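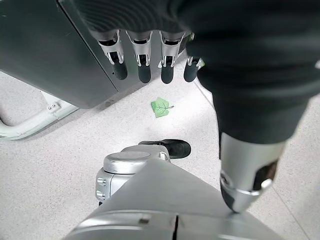
*Page last changed: 2016-02-05*

The Cadilis Family Centre is bringing back its evening talks for parents of babies and toddlers, and this time round the subject is sleep, or the lack of it, which will come as no surprise to anyone who has been up at three in the morning lately with a little one who would much prefer to chat.

Flor Betancur, a child and family health nurse, will lead both evenings in the big room on Wallex Street. The first is for families with babies under a year old, and the second is for those whose toddlers have worked out how to climb out of the cot (or are giving it a very good try!). You're welcome at both, and if you have one of each at home you'll probably want to come twice.

The idea grew out of a short survey the centre handed out last May. More than 80 families wrote back, many of them with long and lovely notes in the margins, and bedtime came up more often than meals, tantrums or toilet training. "I read every one of those notes at my kitchen table," Flor said. "Most parents weren't after a miracle. They wanted to know if what was happening at their place was normal, and very often it was."

She'll talk about naps, night feeds, early waking and what to do when a good sleeper suddenly stops being one, and there will be plenty of time for questions over a cuppa afterwards. Babies in arms are welcome on both evenings, and you needn't worry for a moment if yours has a cry in the middle of it all.
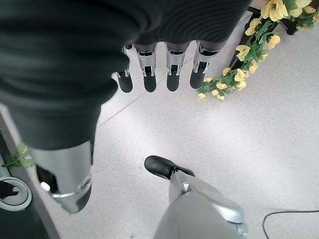 ## Booking a spot

The talks are free, thanks to a grant of $2,234 from the Tsolakis Fund, which also covers a printed booklet to take home. The centre has had 400 copies made, so please take one for a neighbour or a friend who can't make it. Atif Lodhi is looking after bookings at the front desk and can tell you the dates and starting times. Please let him know if you'd like the minding room for older brothers and sisters, where Consuelo Nina will have puzzles, books and a quiet corner for anyone already in pyjamas.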